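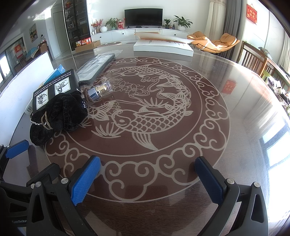
Dining table, koi print under the glass

Hello all,

Somebody on the list wrote:

> We move to the Nesby building in August and the new dining
> room is narrow. Is a round table a mistake? My husband wants
> a rectangle for 6 people. Also, did anyone order from
> Vanance? Their delivery times look too good.

We have had a round table for 5 years, so I will try to answer. For a narrow room I would measure first from the wall to the back of a chair when a person sits in it. In our old apartment we forgot this, and the guest by the wall had to stay there until dessert. A round table needs the same space on all sides, and a rectangle you can push to the wall on normal days.

For talking, round is much better. With 6 people everybody hears the same conversation. But the large dishes have no good place, so we leave them in the kitchen.

From Vanance I ordered only chairs. They came in 3 weeks, as promised, but one box had the wrong screws and I had to write to them two times. My sister-in-law bought from Lanz and was more satisfied, although she paid more.

About glass I can say that it shows every fingerprint in the afternoon. I wipe it with a little vinegar in water and a cotton cloth.

If you want, I can send you the measurements of our table. Please write to me outside the list.

Best regards from the third floor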